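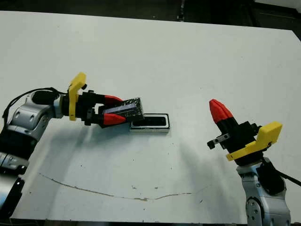
Opened by Danica Beneš, August 3, 2024

Book page: The Lantern Stair (Hullness, book 2)
Problem: wrong blurb, wrong series order, reviews mixed up

Hi, blurb on the page for book 2 belongs to book 3. It gives away that Wren finds the second key, which is the whole end of book 2. Readers are complaining. Also the series list has the prequel novella as book 1, so everything after is off by one. Author is Anežka Rusnák, she emailed me twice already.

Tried so far:
- edited blurb in the catalog, saved, looked fine, back to the old one next morning
- cleared cache, same
- different browser, same
- removed the novella from the series, it came back too

Bendik Lindholm replied:
Looks like the Temdale feed is overwriting you. It runs every night and wins over hand edits unless the record is locked. Did you lock it?

Danica Beneš replied:
No. Didnt know there was a lock. Where?

Bendik Lindholm replied:
Edit record, bottom of second tab, "hold local text". Tick, save, then save again on the first tab or it doesn't stick. Old bug, reported in February, still open.

Danica Beneš replied:
Done. Blurb held overnight. Series order still wrong. And the middle grade tag is gone, now it says adult fantasy. It's for ages 9 and up, there is a talking goose.

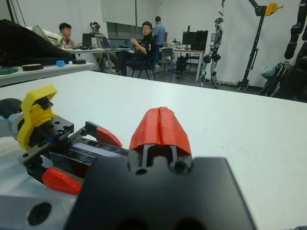

Category: Catalog / Series data

Bendik Lindholm replied:
Lock only covers text. Series numbers come from the publisher, so that's Marken. Asked Rostislav Jireš over there to resend the file with the novella as 0.5. Tag I fixed by hand, tell me if it flips.

Rostislav Jireš replied:
File resent. Our side had novella = 1, somebody renumberd when the paperback was set up. Also the review merge: book 2 and book 3 shared one work ID, so reviews pooled. Split now. Ones that don't name a title will need sorting by a human, sorry.

Danica Beneš replied:
Order is right. Tag ok. Reviews mostly ok, one three-star on book 2 is clearly about the flood chapter in book 3. Can you move it?

Bendik Lindholm replied:
Moved. Leaving open until the next feed has run.

Status: waiting on feed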